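4. Preparing the table and hanging the bell unit

Revised 5/25/18. Applies to the Fikia table bell, model 3469, sold by Flatarside for guest houses and small dining rooms.

Before you start, charge the bell unit for 14 hours. The light on the back is orange during charging and green after it. Please do not press the call button in this time – it makes the charging longer.

4.1 Choose the table

1. Take a table which guests can reach from all sides.
2. Keep the table at least 3 feet from a microwave oven or a cordless phone base.
3. If you use a tablecloth, put it on first. Pull it straight, but leave enough cloth at the front so that it hangs down.
4. Put the button on top of the cloth. Under a thick cloth the guest must press very hard, and the button gets damaged.

Note: A serving tray can stay on the same table. Put the button beside it, where a full tray will not be set down on it by mistake.

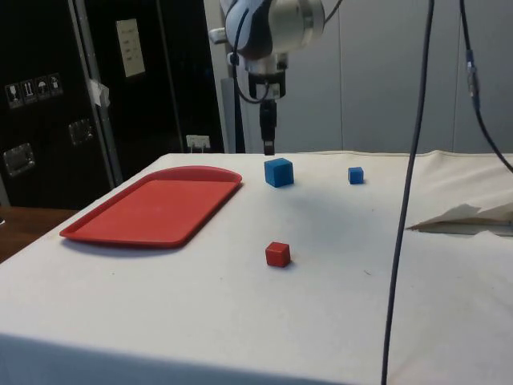 Can I use one receiver for several tables? One receiver accepts up to 20 buttons, and each button must be paired alone, with the other buttons switched off.

4.2 Pair the button with the receiver

1. Plug the receiver into a wall outlet in the kitchen or at the front desk.
2. Hold the SET key until you hear two short sounds.
3. Go to the table and press the call button once.
4. Come back to the receiver. The table number blinks on the display.
5. Change the number with the arrow keys and press SET again.

If the number does not blink, repeat from step 2. You have over a minute to walk to the table, so it is not necessary to run.

Caution: Do not clean the button with a spray. Use a cloth with a little water and dry it at once.

Caution: The receiver is for indoor use only. On a terrace please use the Bowen outdoor receiver, which has its own manual.

4.3 Test before opening

Press every button one time and compare the number on the display with your table plan. Write the numbers on the card in the box and keep it near the receiver. Receivers shipped from our Tultville warehouse before June have a lower volume from the factory – turn the wheel on the left side to the middle position and test again.

For changing the melody, see section 5.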